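From: Muireann Costello
To: Nancombe Toy Menders list
Date: March 12, 2022
Subject: Re: Re: Shape blocks, and what to keep them on

Hryhorii Hordiienko wrote:
> I have now sorted the box from the Lakden sale. Mostly cubes and
> cylinders, plus a few hearts and stars that belong to some other set
> altogether. Do we keep the mixed ones together or break them up by
> shape? Also, Danuta wants to know if anybody objects to a bare wood
> board for the play table. I said somebody would.

Hryhorii,

Somebody does, but Witold can write his own email.

I vote for keeping the mixed ones together. A bag of nothing but cubes is a bag of nothing but cubes, and the kids at Kozłowski Street had made their feelings known by the second morning. Put a star in with them and suddenly there's a dispute over who gets the star, and everybody is busy for an hour.

As for the board, I'm for it. Pale wood, bolted down at the front so it stays where it's put, and the colors show up well against it. A green star, a blue cube and a yellow heart-ish thing on plain wood look like you meant it. On the old flowered oilcloth they looked like lunch.

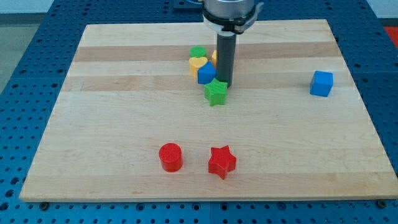
Do the textured blocks need sanding before they go out? Leave the ribs alone and only take down any edge that catches on a cotton rag, then wipe the block with a barely damp cloth.

Kacper sanded four of the stars smooth in August, with great dedication, and they came out looking like worn-down soap. They are in my kitchen drawer if anyone has a use for them -- I haven't found one.

On paint: the Nisora green is close enough for touch-ups, though it dries a shade darker than it looks in the can. Please don't buy the big can. We own a big can. It has outlived two brushes and one shelf.

Hryhorii, if you can bring the mixed bag on your next trip over, I'll do the edges and hand them on to Danuta. Keep the lid of the box too, the corner is split but it will glue.

Muireann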